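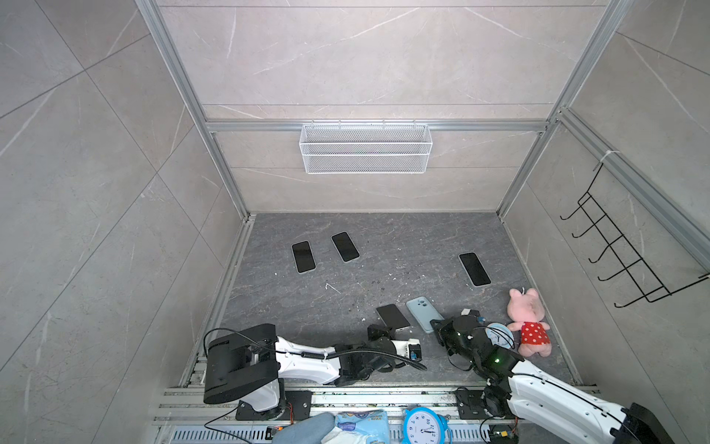
Cell 2, both arms on the front rail, phones and toy on the floor.

**Pre-run check, gripper comparison (Blöndal fingers vs. Elodero fingers)**
Friday, before the 9:00 start. Comments stay in even if the item passes.

- [x] Base plates tight on the rail. *Checked with a wrench. The Plotel sheet says "visually confirm," and I don't accept that for a bolt.*
- [x] E-stop cuts both arms. *Pressed twice.*
- [ ] Floor clean. *Fail. White specks and crumbs all around the phones. Grit under a glass screen changes the friction, and then we blame the fingers.*
- [ ] Cables clear of the joints. *Left arm has a coiled cable looping from base to wrist. Passed last time by someone. I want it checked at full reach before I sign.*
- [x] Wire basket on the back rail empty.
- [ ] Hook rack on the right wall. *Five hooks pointing into the cell. Is it in the collision model? Matwood says yes, but I haven't seen the file.*
- [ ] Spacing between objects. *Small clock and plush pig are right beside the right gripper. Too close for a fair first grasp.*
- [ ] Loose items in front of the rail moved out. *Large alarm clock, wipes-type pack, blue fabric thing. Still there.*
- [x] Grasp log exported. *373 attempts, 368 with a usable record. The summary calls this "complete." Five are missing.*

Result: hold. Recheck the open items, then run the phones first. I'm not comparing anything to the 304 attempts from September until the floor is wiped.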